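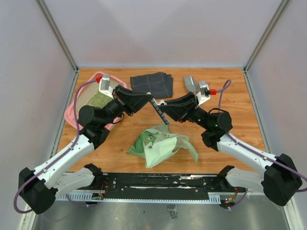
4.3 家事作業の適用範囲と設定手順

本節では、双腕作業台Custeroに家事作業を割り当てる際の適用範囲、設定手順および注意事項を示す。操作パネルの基本操作は第3章を参照のこと。

4.3.1 適用範囲

現行版のソフトウェアで無人運転を認める作業は、布類の積み替えと、形の変わらない小物の仕分けに限る。袋の口を開いて物を入れる作業、および布類を広げてたたむ作業は「監視付き」に区分し、必ず操作者が立ち会う。薄いポリ袋は把持のたびに形が変わるため、同じ動作を繰り返しても結果が一定しない。

Ramasamy試験室での評価では、袋入れ作業28回のうち、介入なしで完了したのは8回であった。人手の代替として作業計画に組み込める水準には達していない。

4.3.2 設定手順

1. 主電源を切り、左右のアームが作業面の外側で停止していることを確認する。
2. 対象物を作業面に置く。袋は手前、かごと布類は奥に配置する。
3. カメラの赤いコネクタが奥まで差し込まれていることを左右とも確認する。
4. 主電源を入れ、原点復帰を実行する。完了まで作業面に手を入れないこと。
5. 作業一覧から該当する作業を選び、区分の表示を確認する。
6. 速度を「低」に設定し、試運転を3回行う。
7. 3回とも介入なしで完了した場合に限り、速度を「中」に変更できる。

注記1:監視付きの作業では、試運転の結果にかかわらず速度を「低」に固定する。

注記2:細長く平たい物をつかませる場合は、長手方向の端から指1本分以上内側を把持点に指定する。端をつかむと回転しやすい。

注記3:柄や印刷のある袋では、輪郭の検出が不安定になることがある。エラー3359が表示されたときは、袋を置き直して手順5から再開する。

4.3.3 注意事項

注意:左右のグリッパが接近する作業では、干渉監視を解除しないこと。受け渡し動作中に解除すると、指先が破損するおそれがある。

注意:ケーブルはひじ関節の外側を通し、関節を全可動域で動かしても張らない長さを残す。結束位置を変更した場合は、手順4からやり直す。

注意:濡れた布、刃物、ガラス製品を作業対象にしないこと。

4.3.4 記録

介入が発生した場合は、作業名、停止位置、介入の内容を運転記録に残す。記録の様式は付録Bによる。区分の変更を申請するときは、運転記録を添えてWarnhamの技術窓口(担当:Radomír Skála)に提出する。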